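Section 4: Hanging Your Backdrop

Now for the fun part! Your Itmont stand is up, the feet are locked, and it's time to turn a plain corner into a place where people want to have their picture taken.

Before you start

Take the cloth out of its bag the night before if you can. It travels folded and the creases are stubborn. A steamer works beautifully – an iron on low is fine too, as long as you press from the back.

Caution: Keep the iron off any printed or flocked cloth. The Matheson velvet panels will mark for good.

Hanging the cloth

1. Lower the crossbar to chest height. Everything is easier down there.
2. Find the middle of the cloth and clip it to the middle of the bar.
3. Work outward, one clip at a time, first left and then right. Use all 4 clips on the standard bar.
4. Raise both uprights together, a little on each side, until the hem just brushes the floor.
5. Hang one sandbag on each foot. Do this indoors as well, every time.

Note: The bar holds 800 grams of decoration on top of the cloth. Foam and paper are great. Leave framed signs for the wall.

Adding letters

1. Lay your words out on the floor first and step back for a look. You'll be glad you did!
2. Put the longer or louder word where heads won't cover it.
3. Pin from the center letter out, and press each one for 20 seconds if you're using the sticky dots.

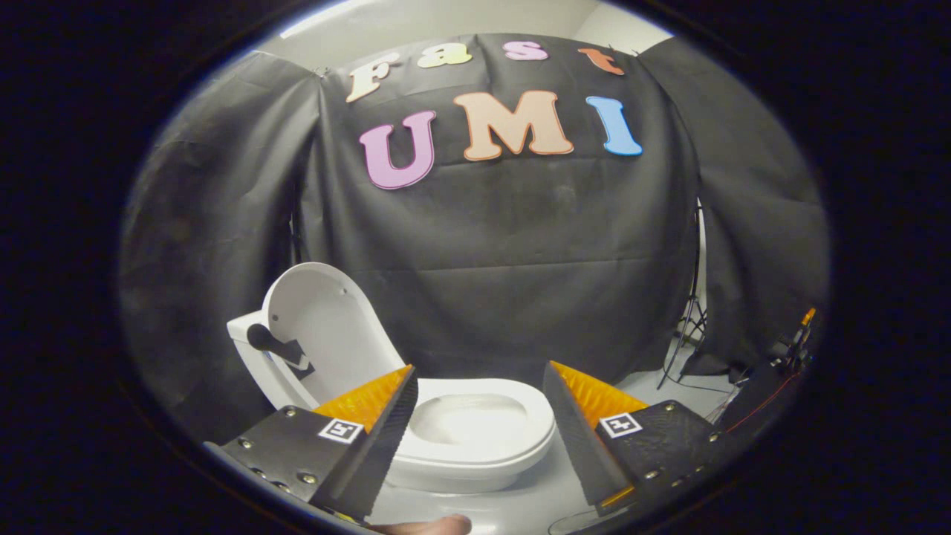 Can I leave the letters up between parties?
Pinned letters can stay up as long as you like, but take sticky dots off within 40 days or they may leave a mark on the cloth.

Packing away

Roll the cloth around the Hutport tube, face in, and slip the letters flat into the side pocket. Section 5 covers lights.

Revised 7/10/25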